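# Household Water Use and Rainwater Storage in Fultwood

Final report, submitted 19 Jun 2025

## 1. Background

Fultwood draws its town water from the Brunner reservoir, which also supplies the orchards to the south. During dry summers the council places limits on garden watering, and many residents have asked whether a backyard rainwater tank is worth the cost. Our group was asked to study this question for the Sonell neighbourhood, where most houses are single-storey with metal roofs.

The project was supervised by Reinhold Stüber. The work was divided into a survey of residents, a set of roof measurements and a simple storage model.

## 2. Method

A printed survey was delivered to 100 households. It asked about the number of people living at the address, the size of the garden, the way it was watered and whether a tank was already installed. Residents could return the form by mail or leave it at the Flarnesard library branch.

Roof areas were taken from council plans and checked on site where the owner agreed. Only the roof area draining to the rear downpipes was counted, as connecting the front downpipes would require digging under the driveway in most cases.
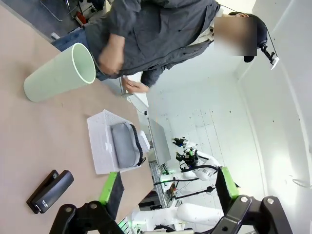

The storage model was built in a spreadsheet. For each day it adds the rain collected from the roof, subtracts the water used on the garden and carries the balance forward. Any water above the tank's capacity is treated as overflow. The first flush of each rainfall – the part that washes dust and leaves from the roof – was left out of the total.

## 3. Findings

Garden watering was the main outdoor use of water reported. Households with drip lines watered more often than those with hoses, but for shorter periods.

Two tank sizes were compared. A tank of 800 litres emptied quickly in dry spells and overflowed in most storms. Adding a second tank of the same size improved the supply in spring but made little difference in late summer, when there was too little rain to fill either one. On a roof draining more than 1,000 litres in a single storm, the smaller arrangement lost a good share of the water.

## 4. Limits of the study

The model uses one rainfall record for the whole neighbourhood. It does not include toilet or laundry use, and tank prices were not collected in a consistent form. Some survey answers on watering times were estimates, and these were kept in the data as written.

## 5. Recommendations

The group recommends that the council publish a short guide to tank sizing based on roof area and garden size. Further work should cover indoor uses and the cost of joining front and rear downpipes. The spreadsheet and the blank survey form have been lodged with the department.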